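Thread: Oil or hardwax on a pale tabletop?

burnov_bench
Third coat went on our light wood top this morning and I love it! I sanded to 400 first - too fine?

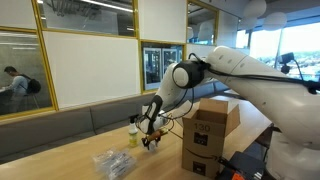
I'm torn between one more coat and leaving it alone.

Hedlund137
Way too fine, oil barely soaks in. I stop at 110.

pirn_knots
Disagree! Mine went to 400 and still feels great after three years of coffee cups.

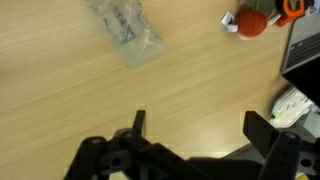

Pirnville Woodworking Club - Finishing Group

burnov_bench
OK, leaving it until July, then a light buff. Thanks both!

Hedlund137
Still say 110 :)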